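四月,周日,上午十点开工

今天终于把植物染的茜草批次重新跑了一遍,结果太让人高兴了!先记下来,免得下周又忘。

上次的问题是颜色发橘,红不起来。Ilgın 一直怀疑是水,我一直怀疑是温度,两个人争了两个星期。今天分成两锅:一锅用自来水,一锅用 Noddale 那边拉来的井水(硬得很,水壶烧几次就一层白垢)。其余条件都一样,羊毛线都是 Isto 的两股精纺,提前一晚泡透。

媒染配方:
- 羊毛线 500 克,干重
- 明矾按线重的 15%
- 塔塔粉按线重的 6%
- 慢慢升到 85 度,保持一小时,放在锅里凉过夜

茜草根用的是 Chiang 寄来的新货,粉磨得比上次细,闻起来有一股很重的泥土味,我挺喜欢。每锅也是 500 克,跟线一比一。先用温水把根粉洗一遍,第一道黄水倒出来另存,这步上次偷懒跳过了,我猜橘色有一半是它害的。

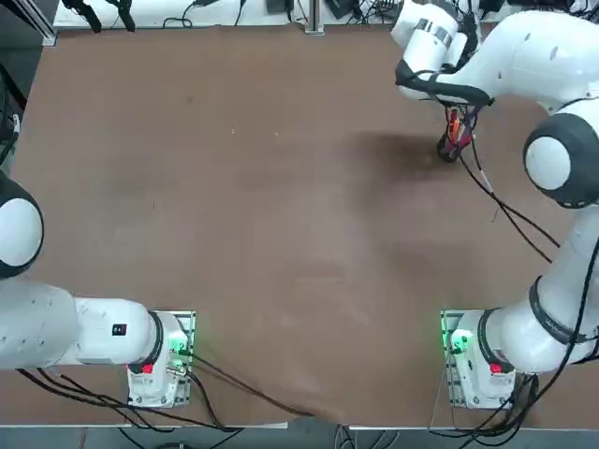

升温是今天最磨人的部分。从室温到 60 度用了将近两个小时,Welteck 的电热板旋钮太灵敏,动一点点就往上窜,所以中间一直有人守着看温度计。60 度以后再保持一个半小时,绝对不能过 70 度,过了褐色就出来了。Tarık 说他以前在家里染地毯线,老人都是拿手背试锅边的,烫得放不住就撤火。我试了一下,手背的感觉对应温度计 62 度,佩服!

出锅的时候两锅差得非常明显。自来水那锅是暖暖的砖红,带一点橘,单看也好看;井水那锅是真正的红,沉,厚,绕在棒子上对着窗户看,里面还透着一点点蓝。Ilgın 赢了,午饭我请。

不过别急着下结论,有两处我心里没底:
1. 井水那锅的线是从另一个线团上绕下来的,同一批号,但我没有留未染的对照样。下次先剪一段夹在本子里。
2. 两锅升温曲线没有完全重合,井水锅在 48 度左右停了一会儿,当时我在接电话。 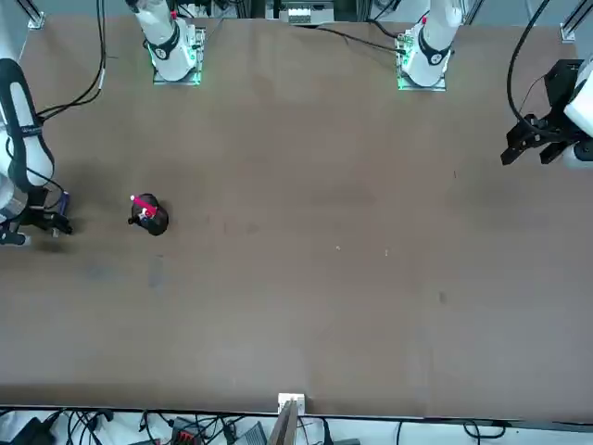

下午做了余液。两锅的水都还很红,倒掉太可惜,就各放进 100 克媒染过的线,不再加根粉,同样的温度走一遍。井水余液出来是珊瑚色,自来水余液是杏子色,放在一起配得不得了,我已经在想织一条宽条纹的围巾了。Tarık 想把第一道黄水也拿来试,我说可以,但先用零头线,好线不能再糟蹋。

顺手又试了铁水后媒,只拿了一小截井水红。浸下去不到一分钟就往紫褐走,比我想的快很多。铁水浓度要再降一半,或者改成蘸一下就提起来。喜欢这个颜色,有点像放干了的石榴皮。铁锅和勺子记得单独放,千万别跟茜草的混用,上回混了一次,整锅都暗下去了。

洗涤:先放凉到跟清水同温再洗,中性皂一遍,清水三遍。第三遍还有一丝粉色浮出来,井水那批更多一些,可能是根粉没抖干净。晾在背阴处,标签用铅笔写,圆珠笔遇水会洇。

长度记录:染好的线今晚绕完,井水红这批量出来总共 1,446 米,够 Ilgın 那块挂毯的底色了,她说边上还想加一圈靛蓝,那得另外开缸。靛蓝我手生,得请 Tarık 带着做。

耐光测试也摆上了:每种颜色剪一段,缠在卡纸上,一半用铝箔包住,贴在朝南的窗玻璃里面。两周以后看,到时候把卡纸直接钉在这一页后面。

下次要做的:
- 自来水加碳酸钙,看能不能把砖红推到井水那种红。要是成了,就不用再往 Noddale 跑了(虽然那条路春天真的很漂亮)
- 升温前把两锅的时间对好,手机静音
- 问 Chiang 还有没有同一批的根粉,有的话多留两包
- 旋钮旁边贴一张刻度对照,60 度的位置用红笔画出来

五点半收工,手指头还是粉的,洗了三遍都没下去。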